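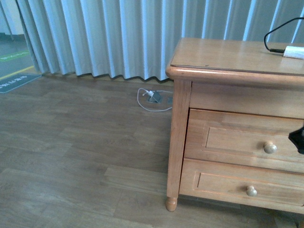
Malinowski's view is that a written rule is only worth keeping if a tired person can follow it at four in the afternoon, and I've stolen that line for the start of this talk. So hi, everybody. Put it up, give people a few seconds to settle, then go.

## Opening (don't rush this)

I work on house rules for robots that do chores in bedrooms and living rooms. Drawers, doors, cables, bedding, that kind of work. I came to it from the shop floor side, where the rules are thick and old and mostly very good, and I figured I'd just carry the binder across. Ha. The binder was 80 pages. We used four of them.

The other pages weren't wrong! They assume a bolted-down machine, a fence, and a part that always shows up in the same place. A nightstand with two drawers and a charger on top is a different animal.

(Ask for hands: who has a written rule for cables? Wait. Then: who has one that says more than "keep cables tidy"? Usually a lot of hands drop. Let them look at each other a bit.)

## Cables

Stay on the picture for this part. Black cable on the top, white plug or charger block, and then down by the curtain there's a floor outlet with a white cable looped on the boards. Two cables, two heights, and both within reach of normal work on that piece of furniture.

Our rule at Loltia used to say "clear all cables before operation." Everyone signed it. Then you'd go watch a session and the cables would still be there, and people would tell you, quite reasonably, that a bedroom without a charger isn't a bedroom. They had a point. If the robot is going to live with cables, it should practice with cables.

So we split the rule:

- **Cables that are part of the task setting** stay. They get written on the setup sheet, with where they start and where they end.
- **Cables that feed equipment** get routed behind or overhead, and they never cross the path of the base.
- **Anything looped on the floor** gets a decision from the person running the session before the first motion. Leave it or move it, and initial the sheet.

That last one is my favorite – it takes almost no time and it makes somebody look down.

Somebody will ask about cord covers. Short answer: great in walkways, bad in the task area if the base has wheels, so test before you buy a whole box. We bought the box.

## Tape and edges

Point to the upper left. Green tape line on the gray floor, a yellow line near where the wood-grain floor starts. I love tape. It's cheap, you can move it, and people respect it way more than they respect a poster.

What I don't love is tape that means something different in every room. When we went through the Zarkevgate site in June we found the same color used for "people stay out," "robot stays in," and "put the couch back here." All good intentions, all in one building.

What I'd ask you to write down:

1. One meaning per color, for the whole site.
2. The meaning goes on the wall by the door, in letters you can read from the door.
3. If the furniture moves, the tape gets checked the same day.
4. Old tape comes up. All of it. Ghost lines are worse than no lines.

Do the couch story here if the room is friendly. Skip it if we're behind.

The other thing is the change of floor. Going from one surface to another is where a wheeled base may bump, slip, or lose a little accuracy, and where a person catches a toe. I'd treat that seam as an edge in your risk assessment even when it's almost flat. Same goes for mats that lie across the seam. Give them a line of their own on the sheet.

## Drawers

Okay, drawers! I could do the whole hour on these.

Look at those round wooden knobs. They're small. A gripper coming in for one has to get close to the drawer front, and the raised molding is right there to be scraped. The standard questions are about crushing and trapping – fingers between drawer and frame, mostly – and you should answer those first. After that come the boring ones:

- How hard are we allowed to pull before we call it stuck?
- Who decides it's stuck, the software or the person?
- What happens to the stuff on top when the drawer jerks open?
- Does a half-open drawer count as a safe place to stop?

We said no on the last one. Fleklow says yes, as long as the robot has let go, and they've got a decent argument: driving a drawer closed to reach your "safe" state is one more motion toward someone's fingers. I've gone back and forth. Right now our rule is stop, release, back off, and a person closes it. So I guess we've met in the middle.

Pull limits: pick one number per piece of furniture, and test it on that piece. Please don't copy ours. Solid old drawers and cheap new drawers behave nothing alike, and a limit that's fine on one will tip the other. Try it with the drawers empty and then loaded, because the tipping is what gets you.

## The numbers slide

Keep this short, people glaze over.

We logged 1,572 drawer and tabletop runs under the new rules. In 800 of those, the setup sheet had at least one cable listed as staying in place. And here's the part I want you to hang on to – all the stops we called "unexpected" got a written note the same day, even the silly ones. Under the old rules we had a checkbox. A checkbox tells you something happened and then you stand around trying to remember what.

I'm not going to claim the new rules made us safer by some percent. We changed too many things at once. What I can tell you is that the sheets get filled in now, and the notes are good enough to argue over.

## What goes on the sheet

If you take a photo of any slide, make it this one (pause, let the phones come up).

- Furniture: which piece, which drawers are in use, open or closed at the start
- Surface: what's on top, including cables
- Floor: outlets, cords, seams, mats
- Curtains or other fabric within reach of the arm
- Tape: checked, yes or no
- Who holds the stop button
- Who is allowed to walk in

Curtains got added last. Long fabric behind the work area looks harmless, and in most rooms it's fine, but an arm swinging around the back of a cabinet can catch a fold. We now write down the gap between the hem and the floor too, which felt fussy to me until I had to work out whether a base would drag the hem.

One page. If it runs to two, cut something. Ours ran to three for a while and people started filling in the second and third from memory.

## Questions I expect

**Do we need this if a person is driving the arm the whole time?** Yes. The driver is watching the hand. Someone else needs to have looked at the floor.

**Who owns the sheet?** Whoever runs the session that day. If it belongs to the safety office, it gets filled in by the safety office, and they weren't in the room.

**Can we have a copy?** Sure, blank ones are on the table by the door. Scribble on them and hand them back, I'd love to see what you cross out.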